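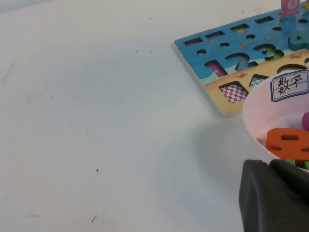

Chamada para participantes: operadores de teleoperação e anotadores para estudo de manipulação por encaixe

Projeto Rallik - Grupo de Manipulação e Aprendizagem, Laboratório Bollgate
Candidaturas até 12 de junho de 2026

1. Enquadramento

O projeto Rallik estuda a aprendizagem por demonstração de tarefas de inserção com tolerância reduzida. A tarefa de referência consiste em retirar números de espuma de uma taça e colocá-los nos recortes correspondentes de um tabuleiro de encaixe em madeira. O tabuleiro tem orientação variável em relação à base do robô e as peças são apresentadas em poses não controladas, incluindo peças de lado e parcialmente sobrepostas.

A primeira campanha de recolha terminou em abril e produziu 2.925 demonstrações válidas. O modelo treinado com esses dados (política visuomotora condicionada apenas pela câmara de punho e pela proprioceção) identifica o recorte de destino com fiabilidade aceitável, mas falha na fase final de inserção quando a peça foi agarrada com um desvio angular superior a 6 graus. A análise dos erros indica que as demonstrações existentes contêm poucos exemplos de correção após contacto: os operadores experientes reorientam a peça antes de chegar ao tabuleiro e, por isso, quase nunca mostram a recuperação.

A segunda campanha destina-se a preencher essa lacuna. O método em avaliação, designado internamente por Ogilvie, intercala demonstrações completas com segmentos curtos iniciados em estados de falha. Nestes segmentos, o operador recebe o controlo com a peça já presa na garra e mal alinhada com o recorte, e conclui a inserção a partir desse ponto.

2. Perfis pretendidos

Perfil A - Operador de teleoperação. São admitidos 24 participantes, distribuídos por dois grupos: com e sem experiência prévia de teleoperação. A comparação entre os grupos faz parte do desenho do estudo, pelo que a ausência de experiência não constitui fator de exclusão nem de preferência.

Perfil B - Anotador de segmentos. São admitidas seis pessoas. O trabalho consiste em marcar, nas gravações da câmara de punho, os instantes de preensão, primeiro contacto com o tabuleiro, início da correção e assentamento da peça. Cada gravação é anotada por duas pessoas em separado e as divergências são resolvidas por uma terceira.

Não é possível acumular os dois perfis.

3. Requisitos

Comuns aos dois perfis:
Idade igual ou superior a 18 anos.
Compreensão de português escrito e falado suficiente para seguir um protocolo técnico.
Visão normal ou corrigida, incluindo discriminação de cores.

Perfil A:
Ausência de lesão ou limitação do membro superior dominante que seja agravada por movimentos repetidos.
Disponibilidade para quatro sessões presenciais, em dias diferentes.

Perfil B:
Computador próprio e ligação estável à Internet.
Familiaridade com edição de vídeo quadro a quadro ou com ferramentas de anotação temporal. Serão valorizadas candidaturas com experiência em codificação comportamental.

Não podem candidatar-se pessoas que tenham operado o robô na primeira campanha, nem familiares diretos de membros da equipa.

4. Descrição das sessões (perfil A)

Cada sessão dura 113 minutos, incluindo calibração, dois intervalos obrigatórios e questionário final. O operador comanda o braço através de um dispositivo háptico Dratex e observa a tarefa exclusivamente pelo vídeo da câmara de punho, apresentado num monitor. Não há linha de visão direta para a bancada. Esta restrição iguala a informação disponível para o operador e para o modelo.

A primeira sessão é de familiarização e os respetivos dados não entram no conjunto de treino. Nas três seguintes alternam-se blocos de demonstração completa e blocos de recuperação, por ordem aleatória definida antes do início do estudo. A disposição das peças é alterada entre tentativas por um técnico, que também interrompe o braço se a força medida no punho exceder o limite de segurança.

São registados: vídeo da câmara de punho, posições articulares, abertura da garra, forças e binários no punho e comandos do dispositivo háptico. Não é recolhida imagem nem som dos participantes.

5. Compensação

Perfil A: vale de valor fixo por sessão concluída e reembolso de transportes públicos mediante comprovativo. O valor não depende da taxa de sucesso. Uma sessão interrompida por motivo técnico é paga por inteiro.

Perfil B: contrato de prestação de serviços, pago por lote de gravações anotadas. A tabela de valores é enviada com a convocatória para a prova prática.

6. Proteção de dados e consentimento

Os participantes assinam um consentimento informado antes da primeira sessão e podem retirar-se em qualquer momento, sem justificação. Até à publicação do conjunto de dados podem ainda pedir a eliminação das suas demonstrações. Depois dessa data a eliminação deixa de ser possível, dado que os registos são publicados sem chave de correspondência com os participantes.

7. Candidatura e seleção

A candidatura é feita pelo formulário disponível na página do projeto, com indicação do perfil pretendido. Para o perfil A basta preencher o formulário. Para o perfil B deve ser anexado um currículo com o máximo de duas páginas.

Os operadores são selecionados por sorteio estratificado entre as candidaturas elegíveis. Os anotadores realizam uma prova prática à distância, com um lote curto de gravações da primeira campanha - a classificação é feita pelo desvio temporal em relação à anotação de referência. Em caso de empate, prevalece a data de entrada da candidatura.

Os resultados são comunicados por correio eletrónico a todos os candidatos, incluindo os não selecionados. Estes podem pedir para ficar em lista de reserva durante a segunda campanha.

Dúvidas sobre o protocolo ou sobre os critérios de elegibilidade devem ser colocadas no campo de observações do formulário, antes da submissão.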